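Lerkley lab puts hand-held grippers head to head, and the cheap one refuses to lose

By the time the coffee ran out at Drestolstead in March, the workshop on the second floor had settled into a routine. Pick up the small object. Put down the small object. Pick it up again, this time as though you meant it.

The Lerkley automation outfit has spent the month comparing two hand-held grippers, the kind a person carries around and squeezes so that a robot arm can later be taught to do the same job. One is the Nel, a two-fingered design that has been in the building long enough to have opinions. The other is the Fevov, a newcomer that arrived in a much nicer box. Whichever wins will be used for the rest of the year's recording work, and the loser goes on the shelf with the other losers, where there is still a little space.

The rules were drawn up by Xolani Potgieter, who runs the trials and has the patience of a man who once spent a whole winter aligning a conveyor. Each operator gets 100 picks per gripper, split into 4 blocks, with a break between blocks whether they want one or not. A pick counts if the object ends up where it was supposed to go and stays there. A pick does not count if the object ends up on the floor, in a sleeve, or in the next department.

"We wrote the sleeve rule on the first morning," Potgieter said. "I would rather not discuss it."

The objects were chosen to be annoying. There is a bottle cap, a folded cloth, a plastic spoon, a foam block and a small pale peg that several operators have asked to have removed from the building. The peg stays. Potgieter regards it as the only honest item on the list, on the grounds that everybody hates it equally.

On paper the Fevov should have walked it. Its fingers open wider, its trigger has a lighter pull, and its manual runs to 90 pages with a fold-out chart. The Nel's manual is a single sheet, printed on one side, and the sheet is mostly a warning about pinching. Operators were asked to read both before starting. Everyone read the sheet.

The first blocks went the way the manual said they would. The Fevov was quicker on the cloth and the foam, and two operators said it felt like holding a good pair of kitchen tongs, which in this office is high praise. The Nel was slower and a bit stiff. One operator compared it to shaking hands with a bank.

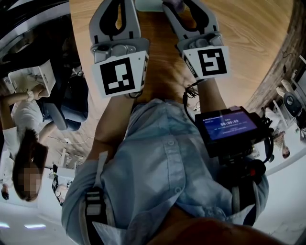 Then came the peg. The Fevov's soft fingertips, so good on cloth, tended to roll it sideways at the last moment and send it off across the table. The Nel closed on it squarely and held on. After the second block the gap in the scores had shrunk to almost nothing, and by the third the Nel had its nose in front. A few people who had been praising the lighter trigger went quiet and started talking about durability.

There was also the matter of the markers. Both grippers rely on printed square patterns so the software can work out how far apart the fingers are at any given moment. If the camera loses sight of a pattern, the recording is worth very little, however graceful the pick. The Nel's markers sit on flat plates and stayed readable through most of the trials. On the Fevov they are tucked in closer to the tips, and a thumb in the wrong place hides one completely. People's thumbs, Potgieter noted, are very often in the wrong place.

The team now has 700 recordings between the two devices, counting the practice runs, and the slow part has begun. Every one has to be checked for missing markers, dropped frames and the occasional stretch in which an operator has plainly stopped working to scratch his nose with a precision instrument. Those clips are marked unusable. They are also, by general agreement, the most watched files on the server.

Comfort turned out to be harder to score than picks. Operators filled in a form after each block, rating their wrists, shoulders and mood from one to five. Wrists did slightly better with the Fevov. Shoulders came out even. Mood seemed to depend almost entirely on how close it was to lunch, and the column has been dropped from the summary after a short and fairly heated meeting.

Cables got a section of their own in the comments. The words "snag," "loop" and "again" appear often. One form, under "Suggestions for improvement," says only "scissors." Potgieter has ordered a packet of clips and considers the matter closed, though the operators have asked to see the clips first.

As for the price, the Nel costs less, and this was mentioned early and often by the people who pay for things. They were asked to wait for the results. They have waited, loudly.

The next round moves the recordings over to an actual arm, where the question becomes whether a robot taught with either gripper can manage the peg by itself. Last year's attempt with an older device produced an arm that would approach the peg, stop just above it and stay there until someone switched it off at 6 p.m. The group has higher hopes this time – although the same arm is being used, and it has not been told.

Fevov has offered to send a set of firmer fingertips, and the lab will run the peg blocks once more when they come. Until then the Nel leads by a handful of picks, which Potgieter describes as a result he would defend in the corridor but not in print.

Operators wanting a turn in the fingertip round should put their names on the sheet by the workshop door. Long sleeves are allowed, provided they are buttoned.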